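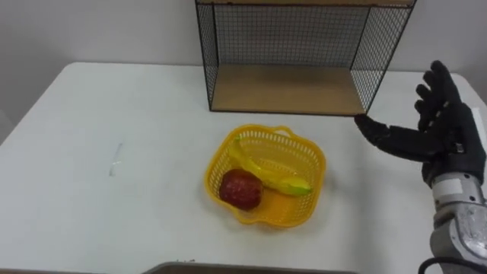
Wire rack on the white table, wood shelf board at the bottom.

Smart plug keeps talking to an unknown server after I turned cloud off

oghita_net
I have four Plokby smart plugs on a separate guest network. In October I went into the app and switched all of them to "local only." The app says cloud access is disabled and shows a gray icon. My router log says otherwise. Each plug still opens a connection to the same outside address every 30 seconds, day and night.

I blocked the address at the router. The plugs kept working from my phone for a few hours, then all four started blinking red and dropped off WiFi. When I removed the block they came back in a minute or two.

Is this normal? The traffic is encrypted so I can't read it. Packets are small, 190 bytes going out and a shorter reply.
Oana Ghiță

mtb_karl
Small packet every 30 seconds is a keepalive. Lots of cheap plugs do it. The firmware checks that it can reach home and if it can't, it assumes the WiFi is bad and restarts the radio. That would be your blinking red.

fencepost77
It's a keepalive, sure, but she turned the cloud off. A keepalive to what? If the setting says disabled and the device still phones out, the setting is wrong. I'd return them.

mtb_karl
I didn't say it was good. I said what it is. There is a difference between a badly written connectivity check and a plug that is spying on you.

fencepost77
You can't tell those apart from outside when it's encrypted. The server learns her IP address and that the plug is powered on. That is already more than zero.

lowell_d
Which firmware? Mine are the same brand and on the old version they pinged the gateway and nothing else. After the update they started going outside. I still have two on the old one.

oghita_net
All four updated themselves before I changed the setting. I don't see a way to go back in the app.

One more thing I found. When I press the physical button on a plug, there is an extra packet right away, 400 bytes. Same address. I pressed it ten times on one plug and got the extra packet ten times.

fencepost77
So it reports state changes. That's not a keepalive.

mtb_karl
OK, that one I can't explain as a connectivity check. I take back part of what I said. With the cloud off there's no reason for the button to send anything out.

qbert_sr
Could be time sync or logging. I wouldn't jump to conclusions. I've run these for two years and never had a problem.

lowell_d
qbert, time sync doesn't go out on a button press. And have you looked at your logs? You wouldn't notice a problem otherwise.

qbert_sr
No, I haven't looked. I have a lamp and a coffee maker on them. I don't much care if somebody knows when I make coffee.

fencepost77
On/off times for a lamp and a coffee maker show when you're home. Your choice, but other people may care.

nils_backroom
Practical answer for the OP. Don't block by IP. Block all outbound for that group, and point the DNS name the plug looks up to a machine on your own network that accepts the connection. Some firmware only checks that the port opens. I did this with a Draltel camera and it stopped rebooting. If the plug checks the certificate it won't work and you're back to returning them.

oghita_net
Tried it last night on one plug. It looks up a name first, so I pointed that at my old laptop. The plug connects, doesn't like the certificate, and hangs up. Red light around 20 minutes later.

nils_backroom
Then it checks the certificate. Good security in one way, bad luck for you.

mtb_karl
Did you write to support?

oghita_net
Yes, twice. First reply told me to reinstall the app. Second one said the setting "limits cloud features" and that the device "may maintain a service connection." I asked what is in the 400 byte packet and have no answer yet.

fencepost77
"Limits" and "disabled" are two different words. Take a screenshot of the app before they change it.

oghita_net
Done. I'm sending back two that are still inside the return window. The other two are unplugged for now. If support answers I'll post it here.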